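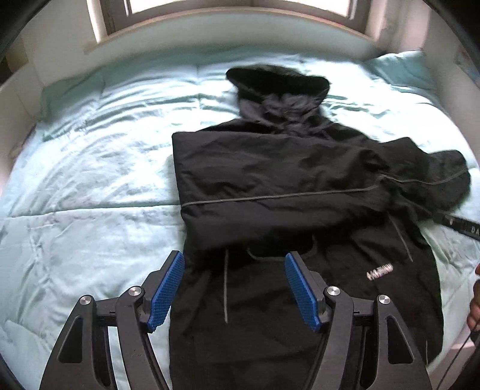

26th August

A slow sort of day, and I have let it be one. The heat finally broke last night with a good long rain, and this morning the air coming up from the creek smelled of mud and mint, so I took my coffee out to the back step and sat there far longer than I meant to, listening to the gutters drip.

I had planned to drive into Tuvdale first thing for canning lids, and I did get there in the end, though it was past ten before I found my keys (in the bread box, don't ask me). Everybody in town must have had the same idea, and the hardware store was down to its last 2 boxes of the wide-mouth kind. I took both and felt a little greedy about it all the way home. Then I felt less greedy when I saw the tomatoes lined up on the porch, because they are not going to wait for anyone, bless them.

So the afternoon went to tomatoes. I did 17 pints, which is not my best but is very respectable for one pair of hands and one canner, and I burned my thumb only a little. I tried Mother's way of slipping the skins, with the bowl of ice water set right up next to the stove, and I don't know why I ever stopped doing it like that. The kitchen smelled just as hers used to at the end of August — basil and vinegar and steam, and the radio going in the corner with nobody really listening to it. I got a bit teary over the second batch. It was a nice kind of teary, though, and I had the window open and the cicadas for company.

The jars are all on a towel on the counter now and I keep hearing the lids pop while I write. I do love that sound! One of them is being stubborn, and if it hasn't gone by bedtime it can go in the refrigerator and be soup on Wednesday.

The garden itself is looking tired. The beans are done, the squash has taken over the path again, and the rain knocked down the tall zinnias by the fence, so I cut every one that was bent and filled the blue pitcher and two jelly glasses. I have been reading the fall catalog from Plillico and have circled far too many tulips. 28 bulbs is what I have told myself I may order, and I know perfectly well I will end up with more than that, as I did last year, and be out there on my knees in the cold wishing I had more sense.

It got cool enough after supper to walk down as far as the bridge. The creek is up and brown, and there was a heron standing in the shallow part, hunched and cross-looking, who let me get quite close before he went off downstream. I stayed until the light was nearly gone. Must remember tomorrow to write the labels before I forget which jars have the basil in them, and to take back the library books.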